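Subject: Re: [narnport-swap] Toothbrushes, and is anyone still doing the hygiene kits?

Somebody on the list wrote:

> Hi all, we cleared out a cupboard at our place and have a big stack of
> unopened toothbrushes, soap and a few washcloths. Is the kit drive still
> going, or did it wrap up after the winter? Also, do you take toothpaste
> that's already out of the box? I don't want to drop off a load of stuff
> you'll only have to throw away. And is it still the side door on Branar?

Yes, still going, and yes please to all of it!

We did slow down after the winter push (everybody was worn out, me included) but we never closed. Last time I added it up we'd sent out 2,083 kits since the start, which I had to check twice. The shelter takes 25 at a time now instead of one huge load, so we can be a lot pickier about what goes in each bag and I don't have boxes up the stairs anymore. My knees are grateful.

On the toothpaste – out of the box is fine as long as the tube has its seal under the cap. Same with soap: wrapped is great, loose bars we can't use for kits, but the laundry room at the shelter will take them, so bring them along in a separate bag and I'll pass them on. Washcloths, yes, washed and dried and please no fabric softener. We had a batch in March that you could smell from the parking lot.

Toothbrushes have to be in their own wrapper, one by one. It doesn't have to be store packaging with a cardboard back, plain clear plastic is perfectly good. 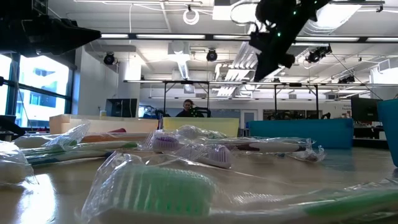 Wrapped singly, any color

Soft bristles if you're buying new, but I'm not turning away mediums. Kids' sizes are harder to come by and I'd love more of them. What we really, really don't need is mouthwash. It leaks, the shelter won't take the kind with alcohol in it, and I have a whole shelf of the stuff that I can't bring myself to pour down the sink. If anybody knows a place that wants it, write me off list.

The drop-off has changed! It's not the side door on Branar now, it's the front entrance of the old De Haan building, the one with the bike rack. There's a bin just inside marked KITS. Please don't leave things on the step, we lost a very nice box of combs to the rain that way. If the door's locked, the folks at the Datimetti bakery across the street will hold a bag for you until 4 in the afternoon, and you should get one of the almond rolls while you're in there.

A couple of people asked me how to sort before they bring things in. You don't have to, but if you've got a lot it does help. I just go by what it is: brushes together, soap together, anything liquid in a zip bag of its own. Bins are nicer than bags for this because you can see when you're running low. 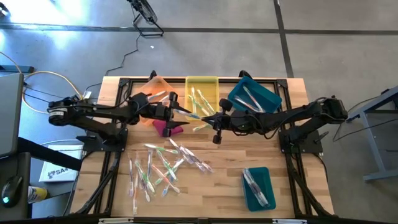 Toothbrushes and sorting bins

We also need 2 more people for packing evenings. It's an hour and a half, there's coffee, and you can sit down for nearly all of it. No experience needed, and teenagers are welcome if they come with a grown-up. The last group got into a very heated discussion about whether the comb goes in before or after the socks (after! it pokes through otherwise) so you've been warned.

Oh, and socks. I forgot socks. New ones only, adult sizes, dark colors go fastest. The thin dress kind tend to sit in the bin forever, so go for something thick if you have the choice.

To whoever has the folding cart with the green handle, I'd like it back before the next packing evening. No hard feelings, just leave it inside by the bin.

Thanks for asking before dropping off, I wish everybody did!

--
narnport-swap mailing list
To leave the list, send a blank message with "unsubscribe" in the subject line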